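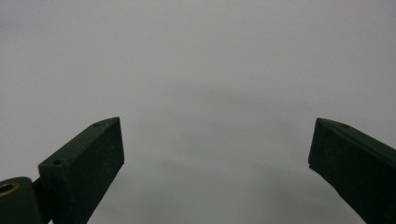

Light gray with a faint green tint

Prestitz House Residents' Meeting
September 14, 2022
Ground floor sitting room

In the chair: Macarena Rivas
Minutes: Sotiris Kouris
Apologies were received from the Song Street side of the building, where several households were waiting in for the boiler inspection.

1. Welcome and last meeting's minutes

Macarena opened a few minutes late so that people could finish their tea, and gave a very kind welcome to the new family on the second floor, who have already been introduced to most of us by their dog. The minutes of the last meeting were read and agreed, with one correction: the missing garden hose was green and belonged to the house, and it was the yellow one that was on loan. Your minute-taker is sorry for the mix-up and has written it in properly this time.

2. The stairwell and hallways

This took up a good part of the evening, as we all rather suspected it would. Cindum have sent their quote for painting the main stairwell and the two lower hallways, and it comes to 1033 dollars including the ceilings but leaving out the front door. Macarena read the letter aloud. The price holds until January, and they would want the stairs clear of shoes, strollers and plants on the days they are working.

There was a long and friendly discussion of color. The cream we have now has a few loyal supporters, mainly on the grounds that it is cheerful when you come in on a dark afternoon. Others felt that it shows every mark left by a bicycle handlebar, and that a light gray would be calmer and easier to touch up. One resident spoke warmly in favor of yellow and was heard out with great patience. Somebody asked whether gray would feel chilly on the north landing, and it was suggested that changing the bulb up there to a warmer one would help whatever we choose.

On a show of hands the meeting chose light gray for the walls and white for the ceilings and woodwork. The quote was accepted. Sotiris will write to Cindum this week and ask about dates, and will also ask what they would charge to do the front door in the same dark blue it has now.

3. The shared garden

The beans did wonderfully and the tomatoes did not. Thank you to everyone who watered through the dry weeks, especially those who carried cans down from the third floor while the outside tap was being fixed. There is still chard to be had, and people are asked to please take it — there is really a great deal of chard.

The pear tree by the back fence needs pruning, and Pellik, who took down the old hedge for us, have said they could come in the winter when the leaves are off. Their price would be 346 dollars with the branches taken away. It was felt that this was fair but that we might like one more price before deciding. Macarena will ask the gardener who looks after the house next door. Held over to the next meeting.

A request was made for a second compost bin. Agreed, up to 100 dollars, with the reminder that bread and cooked food should stay out of both of them.

4. Laundry room

The sign-up sheet is working better now that it has a pencil tied to it. We talked again about evening hours. The ground floor flats can hear the spin cycle quite clearly through the wall, and after some back and forth it was agreed that no new load should be started after nine in the evening. Anybody who works late shifts and finds this hard should have a word with Macarena, who is sure something can be worked out.

Socks left behind will go in the basket on the windowsill. There was a little laughter over how long some of them have been there, and it was decided that anything unclaimed by the next meeting will be cut up for dusters.

5. Autumn supper

Everyone seemed keen to do it again, and in the sitting room as before, with the tables from the cellar. Each household brings a dish to share and their own plates. Last year we ended up with very many potato salads and hardly any dessert, so a list will go up by the mailboxes where you can write down what you plan to make. The new family have offered to bring music. We will settle the date once we know when the painters are coming, so that we aren't carrying casseroles past wet walls.

6. Any other business

The light over the bicycle rack flickers. Sotiris will try a new bulb first and call the electrician if that fails.

Parcels: please knock and tell your neighbor if you have taken something in for them, as notes under the door do tend to get swept up with the leaflets.

The spare key to the cellar has not come back. If it is in your coat pocket, nobody will mind at all, just hang it on its hook.

Macarena thanked everyone for coming and the meeting closed. The next one will be in January, date to go up by the mailboxes.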